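Hasden Gutter Log – README

Hello, and thanks for stopping by. The Hasden Gutter Log is a plain table of gutter and downspout jobs carried out by our small repair crew in Hasden and out along the Avisby road. I started typing it up from the paper job sheets because I was tired of digging through a filing drawer every time a customer asked what we did to their back gutter three winters ago, and it grew from there (as these things do!).

There are 3746 rows, and each row is one run of gutter on one visit. So if we went to a house and worked on the front and the back, you will see two rows with the same visit code. Please keep this in mind before you start adding things up, as I got it wrong myself the first time and thought we had been a great deal busier than we were.

What is in the files

gutters.csv – the whole log
sample.csv – the first 200 rows, handy for trying things out
codes.txt – what all the short codes stand for

The columns are: visit code, month, side of house, gutter material, profile, length in feet, fall, number of downspouts, problem found, work done, notes.

Material is one of aluminum, vinyl, copper, steel or unknown. Profile is mostly K-style or half-round, with a third value, Takács, for the deep box gutter you find on the older row houses near the depot. That is what everybody on the crew calls it, so that is what went on the sheets.

Fall is how much the gutter drops over ten feet, in fractions of an inch. We only began measuring it properly once we had a decent level, so 2276 rows have a value and the rest are blank. A blank means we didn't measure. Zero means we did measure and the gutter was dead flat, and there are more of those than you might like.
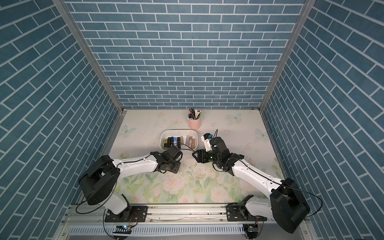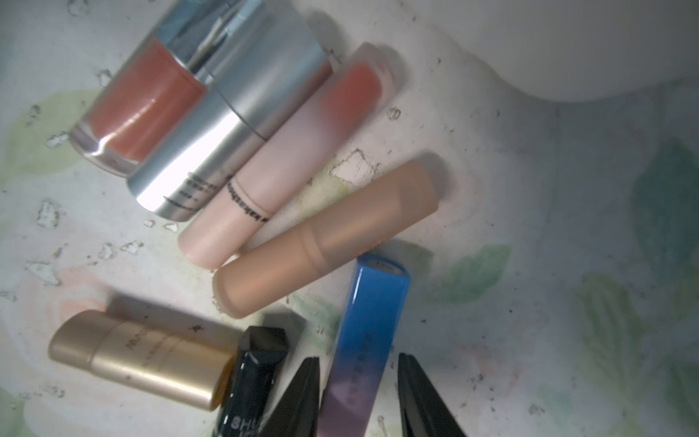
The first shows a work cell with blue brick-pattern walls, the second a set of cosmetics on a surface with faded flowers.

How the sheets were typed up

I did most of the typing in the evenings, and went back over all the lengths a second time on the following Saturday with a fresh cup of coffee. In 103 rows the length on the sheet didn't match the length on the bill. I kept the one from the sheet and put the letter L in the notes column, so you can leave those rows out if they bother you.

Spelling of the problems has been tidied. "Saggy", "sagging" and "sags in middle" are all now "sag". Leaves, moss and roof grit are kept apart, though – they call for different fixes, and I would ask you not to lump them together if you can help it.

Things to watch for

People call us when something leaks, so this is a log of troubled gutters and tells you very little about healthy ones. September and the two months after it are heavy, partly from leaves and partly from everyone remembering their gutters at the same time.

Anything marked Clinska in the work column means we fitted the hidden hanger of that name in place of the old spike. We like it, but we never did a fair side-by-side test, so please don't quote the log as proof.

Names, street addresses and prices have been taken out.

Using it

Help yourself, for school work, trade work or plain curiosity. A mention of the Hasden Gutter Log would be kind. If you find a mistake, send me the visit code and I will pull the sheet.

– Halima Ojo

Comments (3)

drip_edge: Is the downspout count for the whole house or just that run?

Halima Ojo: Just that run! I will make that clearer in codes.txt, thank you.

oldladder: Glad to see moss has its own code. Any chance of adding roof pitch?

Contact Halima | © Hasden Gutter Log | Back to top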